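Our robot arm and the white cup, week by week

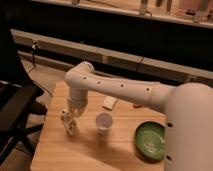

The arm over our table, with the cup, the green bowl and the small white block.

I promised to my sister that I will write something in English every month, and in January I wrote nothing, so this one is longer. It is about the student project that takes all my evenings now.

For those who are new on this blog: I came to Vavville to study mechanical engineering, and in the first semester I joined the robotics club. We are a mixed group, most of us from engineering, one from nutrition and one from music who writes better code than I do. Our club leader is Adwoa Fiadzo. She is in her last year and she has a lot of patience with people who ask the same thing two times.

The task this term is called Bistora. It is our own name, from "bistro", and the idea is to clear a small table the way a person would do it after breakfast. Pick up the cup, put it at the side, pick up the next thing, and do not push anything to the floor. When I read the task sheet I thought it was for children. Now I think differently.

The cup is the difficult one. It is light, and if one finger of the gripper touches it before the others, it slides away on the wood. You close the gripper, and the cup is already two centimetres further. My first program had a fixed height and a fixed position, and it worked only when I put the cup at exactly the same place, which is a kind of cheating. Adwoa looked at it and asked me to turn around while she moved the cup a little. Of course the gripper closed on air.

So we started to do it properly. In our notebook we have now 262 attempts with the cup, and in 216 of them it was lifted and put down standing. I am quite proud of this number, but I must add that most of the bad ones are mine, from the first two weeks. The white block is much easier, because it has flat sides and it stays where it is. The bowl we keep for the end of the term. The rim is wide and low, and nobody in the group agrees yet if we should take it from the side or from above. I am for the side.

There was also a small disaster with light. In the late afternoon the arm throws a big shadow on the table, and our cup finder (this is how we call the part of the program that looks for the cup) started to believe that the edge of the shadow was an object. For one whole evening the arm went very politely to pick up a shadow. Ristić, who sits always at the laptop, laughed so much that he had to go outside. After that he rewrote the filter, and I collected 122 new pictures with the table in different light, morning and evening. It was boring work but I learned more from it than from the lecture.

I also learned the word "jerk" in its second meaning. In robotics it is how fast the acceleration changes, and when it is too high, the arm shakes at the end of the movement. We made the last part of the way down slower, and now the fingers arrive calmly. The colour of my marks in the notebook changed from red to green in a few days. A full round takes longer, of course, and there is a discussion about it, because at the Clorken student day in our faculty each team has only eight minutes for the demonstration. Some people want the speed back. I would like to keep it slow and show fewer objects.

My own part until then is to write the "give up" behaviour. If the gripper closes and there is nothing between the fingers, the arm should open, go up, look again and try one more time – but not for ever. I have a first version. It tries three times and then goes back to the start position, and when you watch it, it looks a little bit offended.

To my mother, who reads this with the translator: yes, I am eating, and yes, I go home before midnight. The room closes at ten anyway.

If somebody here has experience with light plastic cups and a gripper with many joints, please write me in the comments. I am thinking about putting thin rubber on the fingertips, but Adwoa wants that I first finish the version without it. Next time I will write about the bowl, or about why my bicycle is still at the repair shop.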